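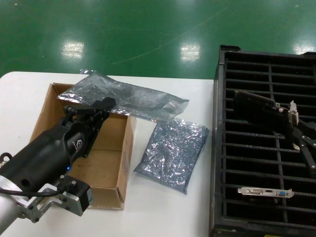

PIVELL PANTRY SHELF TO SEND OUT 2,000 BOXES OF GROCERIES THIS WINTER, AND INVITES PILTLOW NEIGHBORS TO HELP FILL THEM

PILTLOW, Sun 22 September. Pivell Pantry Shelf, the neighborhood food charity that has been putting meals on Piltlow tables for 14 years, is delighted to share that its winter box program will be back this year, and that it will be the biggest one we have ever tried. Between the first cold weeks and the end of April, we plan to pack and deliver 2,000 boxes of groceries to households across Piltlow and the farm roads out toward Conov, and we would dearly love your help in getting them out the door.

Those of you who have been with us from the early days will remember that the first winter's effort came to 152 boxes, most of them packed on a pair of folding tables in the back of the old Flores Street hall, with the heater going on and off as it pleased. We were very proud of those boxes, and we still are. Each winter since then, the phone has rung a little more often, and we have tried to grow along with the need while keeping the thing people tell us they like best, which is that a box from the Pantry Shelf feels like it was put together by somebody who would happily eat from it.

What goes in a winter box

Every box is meant to carry a family of four through several good suppers, with a few things left over for breakfast and the lunch bag. This year's basic list includes rice, dried beans, pasta, canned tomatoes, canned fish or chicken, peanut butter, oats, cooking oil, and onions and potatoes for as long as the local crop holds out (last year it held out until nearly the end, bless those growers). We also tuck in a recipe sheet, and this winter's sheets will have larger print, after a good many of our older neighbors asked for it, some of them more than once!

Households can ask for a box without pork, without nuts, or with low-salt cans, and there is a separate list for babies and toddlers. Please do tell us when you sign up. We would much rather hear about an allergy in the first phone call than in the second one.

A word about the boxes themselves

We use plain brown cardboard, and we are always glad to have more of it. Clean, dry boxes with sound bottoms can be dropped off at our Flores Street door during open hours, whether folded flat or still standing. Lids are nice but we can manage without them, as the boxes travel upright and go straight from the van to the front step. Please take out any packing foam, bubble wrap or plastic before you bring them in, and peel off the old address labels if you can. Boxes that have held cleaning products, paint or motor oil can't be used for food, even if they look perfectly fine.
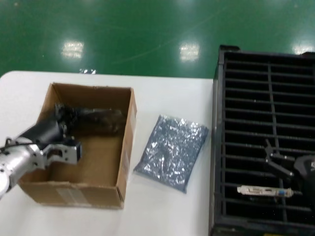
How to sign up for a box

Any household in Piltlow or Conov may ask for a winter box. There are no forms to prove your income and no long interview, and you do not have to belong to any group or church. Simply stop by the Flores Street door, or call during open hours and leave your name, your address and the number of people at your table. Boxes go out every other week, and you are welcome to sign up for one delivery or for the whole winter. If you are asking on behalf of a parent or a neighbor who has trouble getting to the phone, that is fine too, so long as they know a box is coming.

How to help

Packing takes place on Saturday mornings, and we have room for 50 people at each session, spread over two shifts. Children over eight are very welcome with a grown-up. You will be on your feet for a good part of the time, so wear shoes you like, and bring a sweater. There are sitting-down jobs as well, such as folding recipe sheets and checking dates on cans, and we never seem to have quite enough hands for those.

Drivers are needed on delivery days, especially for the Conov route, where the houses are far apart and the coffee offered along the way is excellent. A regular car is plenty big enough. We will give you a printed list, a map, and a number to call if you get turned around.

Gifts of money go toward oil, canned meat and the other items that are seldom donated and cost the most to buy. Small gifts are every bit as welcome as large ones, and a monthly gift of any size helps us place our orders ahead of time, when prices are kinder.

About Pivell Pantry Shelf

Pivell Pantry Shelf is a nonprofit food charity serving Piltlow, Conov and the surrounding countryside. Along with the winter boxes, it runs a walk-in pantry, a summer lunch table for school-age children, and a cooking class in the spring. News outlets wishing to visit a packing morning are asked to call the Flores Street office a few days ahead.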